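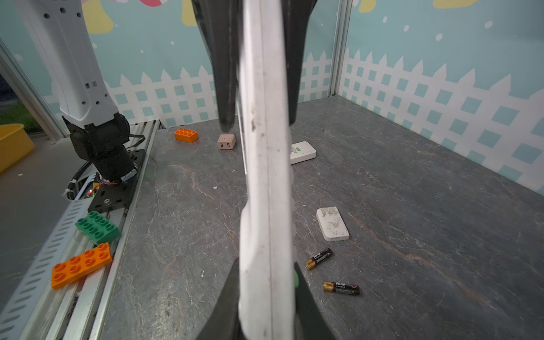 Posted in July, 9:40 pm
From: the list member at Vositz

Re: sorting the small stuff drawer (batteries, chargers, bricks)

On the question from earlier this week, quoted here so people don't have to dig for it:

> We have the same trouble at our end that I suspect most of you have.
> Everything small ends up on one surface. Loose AA batteries, a USB
> power adapter, a power bank, toy bricks, and odd blocks that belong
> to something but I couldn't say what. I clear it and a week later it
> is back. I bought a 50-compartment organizer from Nallilach and it
> made things worse. Half the compartments are too small for an
> adapter and the other half swallow two bricks and look empty.
> How do the rest of you divide this kind of thing up? By size, by
> use, by who it belongs to? And does anyone keep batteries in with
> chargers? They seem like they should go together but my sister says
> no.

Your sister is right. Keep loose batteries away from anything else metal, and that includes the plugs and cables that live with chargers. AAs are less of a worry than 9-volts, where both terminals are on the same end and a paper clip can bridge them, but I treat them all the same so I don't have to think about it. Ours go in a flat plastic case with a slot for each cell. When a cell comes out of a device it either goes straight in the recycling jar or gets tested and goes back in the case. It doesn't get put down on the table, because once two loose AAs are lying next to each other you can't tell the fresh one from the dead one by looking.

The tester I use is the MacLeish one with the sliding arm. It has a needle and no screen. Any cheap tester will do. Check all the loose ones in one sitting, and put a strip of masking tape on the good ones if you don't have a case yet.

Power banks I would give their own spot, and I wouldn't put it in a drawer at all. Ours are on an open shelf in the hall, out of the sun, where I can see them. They are the one item in your list that I would look over every time I handle it. If the case has swelled or it rocks when you set it on a flat table, it goes to the hazardous waste counter and not in the bin. Write the month you bought it on the bottom in marker. I top ours up to the halfway mark or a little over if they are going to sit, and I go around them again when the clocks change.

USB adapters are easy once you separate them from their cables. I used to store each adapter with a cable wrapped around it and I ended up with a ball of string. Now the adapters stand on end in a shoebox lid, ports facing up, so you can see at a glance whether it is a single or a double. The cables hang on hooks. Read the small print on each adapter with a flashlight and write the output on a sticker on the side in letters you can read. That took me one evening and I have not had to squint at one since.

As for the bricks, I would stop trying to sort them by color. We did that for a whole winter with a bin of 1,337 pieces (my nephew counted them, I did not) and the bins were mixed again by the first weekend. What has lasted is sorting by height and by nothing else - thick bricks in one tub, flat plates in another. A child can do that by feel, and a four-by-two in green or orange is easy to pick out of a tub of thick ones anyway. The flat ones used to sink to the bottom and get lost, so having their own tub made the most difference.

They do get grubby. Warm water with a squirt of dish soap in a mesh bag, swish it, rinse, spread on a towel overnight. Don't put them in the dryer. Scuffs on white pieces mostly don't wash out. I've tried baking soda paste and it takes off the gray film but leaves the scratches. I leave them now.

That brings me to the odd blocks. Everyone has a few pieces of plain plastic that used to be part of something. I keep a single jar, quart size, marked "unknown." When the jar is full I tip it out, go through it, and throw away whatever I still can't place. In three years I have wanted something back once, and it was a foot from a Vorura lamp that I replaced with a cork pad.

On your organizer, don't send it back yet. If the dividers are the slide-in kind, pull out every second one. That leaves you bigger spaces that will take an adapter lying down. Use the smallest compartments for button cells (if you have children visiting, that box needs to go up high and have a lid that locks), fuses, and picture hooks. Leave the toys out of it completely. My first one had all 50 compartments in use and I couldn't remember what was in more than ten of them.

The other thing I would look at is the surface itself. Things land where there is a clear flat space at hand height near a door. Ours was a stone-topped side table. I put a tray on it, a shallow one, and the rule is that the tray gets emptied when it's full. It fills up slower than I expected. At my mother's house we had no luck with a tray and had to move the table to another room.

If anyone has a good source for the flat battery cases in the larger size, please post it. The one I have is split along the hinge and the shop in Vositz has stopped carrying them.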